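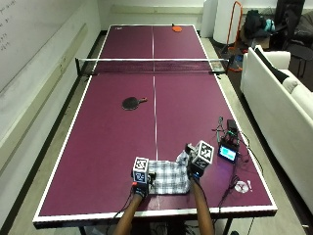 Setting up your weekly review in Trenari

I'm assuming you've already made your account and dumped your to-dos into the Inbox (if not, go back and do that first, messy is fine!). My own Inbox had 36 things in it the first time I opened this screen, so don't panic if yours is long.

1. Open Settings, then Rhythm, and choose Weekly. There's a Daily option too, but I'd leave it alone until you've got a few weeks behind you.

2. Pick a review day and a start time. I do Friday mornings -- by the afternoon my brain has gone home without me.

3. Set the length to 19 minutes. Yes, it's an odd number, it's the default, and I've never needed to change it. The timer sits in the top right corner and turns amber when you're nearly out.

4. Drag up to five cards from Inbox into This Week. The column won't take a sixth until you finish something or send a card back.

Note: If a card feels too big, open it and tap Split. "Redo the website" is a project, but "email Ross about the header text" is something you can do before lunch.

5. Tap Start Week. Your columns lock for the day, and anything new you type lands in Inbox.

Caution: Tap Start Week only once! On a slow connection the button can hang for a bit, and a second tap makes a duplicate of every card. Rajkumari Singhal in our Tillirdale office did this back in May and we spent a whole coffee break deleting twins.

6. When the next review comes up, go through Done first, then whatever's left. For each leftover card choose Keep, Park or Drop. I drop a lot more than I used to, and I feel great about it.

Note: Parked cards don't send reminders. The Parked list holds 400 cards, and once it's full the oldest ones move to Archive, where you can still search for them.

If you share a board, every person sets their own review day under Rhythm. Changing yours won't touch anybody else's.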